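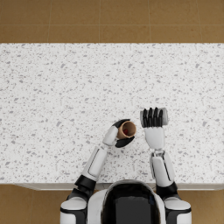
Absorción de agua en piedras de encimera: comparación de tres acabados

Proyecto de fin de módulo, Materiales de Construcción II
Autores: Nii Opoku y Ourania Politis
Tutora: Encarnación Urquijo
Entregado el 17 de julio de 2023

Introducción

El granito se vende como una piedra que casi no absorbe agua. En la práctica, la absorción depende de la variedad, del acabado de la superficie y de si la pieza se ha sellado. En este trabajo medimos cuánta agua toma una misma piedra con tres acabados distintos: pulido, apomazado y pulido con sellador.

Elegimos el tema porque en las clases de mayo vimos la absorción por inmersión, pero solo con ladrillo y mortero. Queríamos aplicar el mismo método a un material mucho menos poroso y comprobar si el equipo del taller daba para ello.

Material

Las probetas salieron de recortes de granito claro que nos cedió la marmolería Fliltalia. Osaze Akpan las cortó en el taller con disco de diamante y nos ayudó a igualar los cantos. El sellador es Hestik, de base acuosa, aplicado a brocha en 2 capas según las instrucciones del envase. Para las pesadas usamos la balanza Nägeli del laboratorio, que admite hasta 3.000 g.

Los datos se anotaron en una hoja de cálculo que llamamos Wetness, con una pestaña por acabado. La plantilla la preparó Kojo Atinga para su trabajo del curso anterior y nos dejó usarla.

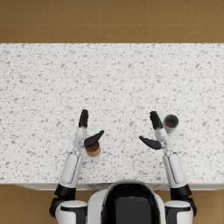

Procedimiento

Las probetas se secaron en estufa hasta masa constante y se dejaron enfriar dentro del desecador. Después se pesaron y se sumergieron en agua del grifo a temperatura ambiente. Al sacarlas se secaba la superficie con un paño húmedo y se pesaban enseguida.

Además hicimos un ensayo de gota. Se depositaba agua con pipeta sobre la cara vista, se cubría con un vidrio de reloj y se miraba si quedaba cerco oscuro al retirarla. Lo repetimos con aceite de girasol y con zumo de limón.

Resultados

El apomazado fue el acabado que más agua absorbió en todas las series. Entre el pulido y el pulido con sellador la diferencia fue pequeña, y en una de las series quedó por debajo de lo que podemos distinguir con la balanza.

En el ensayo de gota el agua no dejó marca en las piezas selladas. En las apomazadas apareció un cerco que desapareció al secar. El aceite manchó las apomazadas y no conseguimos quitarlo con jabón neutro. El limón no produjo cambios visibles en ninguna.

Problemas encontrados

Una probeta se desportilló al sacarla del agua y hubo que descartarla. También perdimos la primera serie de pesadas del apomazado por no tarar la bandeja. La repetimos completa, con un nuevo secado.

El sellador solo se aplicó en las caras, no en los cantos, así que parte del agua pudo entrar por ahí. Para otro curso convendría sellar los cantos con parafina y dejar las probetas más tiempo sumergidas.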